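How to Label and Sort a Small Parts Drawer

Posted 25th September by Selim Şimşekoğlu

Most small parts collections start as one drawer and end up as six, with the same screws in three of them. This page covers how I set up mine and how I keep it in order. It works for hardware, sewing notions, model parts, craft supplies or anything else that fits in the palm of your hand.

What you need

A drawer cabinet or a set of lidded boxes
Small zip bags, a pack of 100
Paper labels, a pack of 200
A fine permanent marker
A shallow tray with a raised edge
A notebook or a spreadsheet

I use a Jollen cabinet with clear drawer fronts, but any cabinet will do if the drawers come all the way out. Check that before you buy. Drawers that stop halfway are hard to empty and hard to clean.

Step 1. Empty everything

Take out every drawer, jar and tin and pour the contents into the tray one container at a time. Do not start sorting two containers at once. Throw out anything rusted, stripped or cracked as you go.

Long thin parts such as rods, strips and ties should go in a separate pile from the start. They roll, they slip under other things, and they do not fit in a square drawer with everything else.
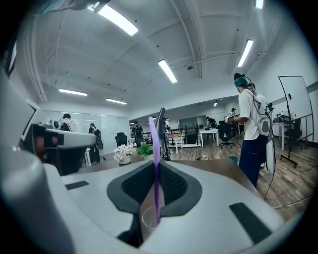
Once the first pass is done you should have a few large piles. Leave them on the tray or in bowls overnight if you run out of time. Mine took two evenings.

Step 2. Sort by use first, then by size

People often sort by size first, and then have to look in four places to find what they need for one job. Put all the wood screws together, all the machine screws together, all the washers together. Then split each group by size.

If a group has fewer than ten pieces, don't give it its own drawer. Bag it and put it in with its nearest relative. Small brass hinges can live with the larger hinges, in their own bag.

Step 3. Give each drawer a number

Number the drawers from left to right and top to bottom. Write the number on the drawer and on the cabinet behind it, so you can see where the drawer goes when it is out.

The number is separate from the label. Labels change when the contents change. Numbers stay put.

Step 4. Write the labels

Keep each label to three things: what it is, the size, and the material if that matters. "Wood screw, 1 1/4 in, brass" is enough. If a part came with a maker's number, add it in smaller writing underneath. My cabinet feet are Gilex 3406, and having that on the label saved me a long search when I needed two more.

Use capital letters for the first word only. All capitals are slower to read on a small label. Let the ink dry for a minute before you touch it.

Step 5. Make the list

Open a notebook or a spreadsheet and write down the drawer number, the contents and where you bought them. I don't record how many I have. I tried it once and the list was out of date within a week.

Step 6. Store the long pieces upright

Use a tall jar, a cardboard tube or a narrow vase. Cut a piece of foam to fit the bottom so thin pieces don't chip at the ends. Group them by thickness and put a rubber band around each group. Tie the label to the band.
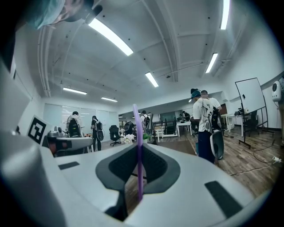
Step 7. Set up a return box

Put one open box next to the cabinet. Anything you take out and don't use goes in there, and the box gets emptied back into the drawers when it is half full. I use the lid of an old Sellow shoe box. Without one, loose parts tend to go into the nearest drawer.

Keeping it up

Go through the cabinet twice a year. I do mine in spring and again in October. Replace labels that have faded, combine drawers that are nearly empty, and update the list.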